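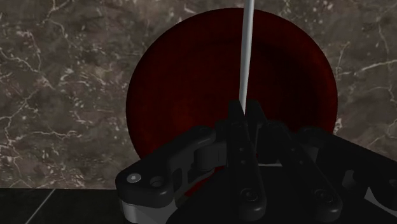

From: Kylie Brunton
To: gripper-upkeep list
Subject: Re: right finger drifting in the sim cell

Hi Tane, hi all,

Tane Hapeta wrote:
> We moved the plate-and-rod task over to the Zornard
> cell on 22nd June and the right finger closes a hair
> later than the left. The rod ends up leaning. Is it the
> model or my settings? I've re-zeroed twice. Joint
> damping on the right linkage is 146, left is whatever
> came in the file.

Oh, I know this one! We lost most of a week to it in April. Go look at the left side, because I bet it doesn't say 146. The file Raelene passed around had 441 on one linkage and the lower number on the other (left over from when she was testing them separately), and the two arms fight each other every time they close. Set them both to 146, save, and then reload the whole cell. A plain reset keeps the old value and you'll think you're losing your mind.

Once that's in, do the zero again with the fingers empty. Open all the way, close slowly, and watch the pads from the wrist view. Then put the rod back and run the hold over the red plate. Ours still leaned a tiny bit to the left near the tip, and I've decided I can live with that as long as both pads stay on it. Vesela can't, so she nudges the grasp point up the rod a little and swears by it. Try hers if mine bugs you.

One more thing while you're in there: check the contact stiffness on the pads. We run 2646 on both. I tried 1369 for a softer grip and the rod started creeping down between the fingertips on the long holds, so back it went.

Manaia, do you still have the cleaned-up file from the Jikville setup? Mine has all my junk in it, and I'd like Tane to start from something decent.

If it still closes late after all that, send me the joint log and I'll take a look Thursday morning.

Kylie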